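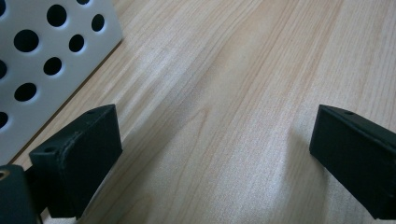
A pale wooden tabletop beside a white perforated panel.

Lastetus to open furniture repair workshop at former Ahonen showroom

July 2025
By Iida Sjöberg

Search news Enter keyword Go
Shares 30 Comments 0

Furniture retailer Lastetus will open a repair and resale workshop in August in the former Ahonen showroom, the company has confirmed. The site will take in used tables, desks and chairs from households and small offices, repair them and sell them on with a one-year guarantee.

The workshop will cover 2613 square metres over two floors. The ground floor will hold the repair benches, a finishing room and a collection point for customers. The upper floor will be used for sales and storage.

Lastetus expects to handle some 3000 pieces in its first full year. Most will be dining tables and desks, which the company says are the items its customers most often ask to have repaired. Sofas and mattresses will not be accepted.

"We have been turning people away for a long time," said Blandine Le Goff, managing director of Lastetus. "They come in with a table that has a bad leg or a ring mark on the top, and all we could offer them was a new one. From August we can take the old one and fix it."

Customers will be able to have their own furniture repaired for a fixed price, agreed before work starts, or sell it to Lastetus for store credit. Pieces can be brought to the collection point during opening hours. Home collection will be available within 30 kilometres of the site and must be booked in advance.

Repairs will include sanding and refinishing of tops, regluing of joints, replacement of drawer runners and hinges, and minor veneer work. Upholstery will be limited to drop-in chair seats — larger jobs will be passed to Stirnico, an upholstery firm that has worked with Lastetus before on contract orders.

The workshop will employ 50 people once both floors are open. Recruitment for bench joiners and finishers has started, and four trainee places are being offered with Dinik, which runs vocational courses in woodwork. Trainees will spend three days a week at the benches and two in the classroom.

Elli Oksanen, who will manage the workshop, said the building needed little structural work. The goods lift has been replaced and a new extraction system has been fitted in the finishing room.

"The floors are strong and the loading bay is the right height," she said. "Most of what we have spent has gone on air handling and tools."

Former Ahonen customers with unclaimed orders should contact that company directly. Lastetus has taken over the lease but not the business, and cannot answer questions about earlier purchases.

Opening hours will be 9 am to 6 pm on weekdays and 10 am to 4 pm on Saturdays. The sales floor will open two weeks after the repair counter. A price list for standard repairs will be on display at all Lastetus shops before the opening.

Press contact: Beatrice Mussa, communications, Lastetus
Trainee applications: Elli Riihimäki, Dinik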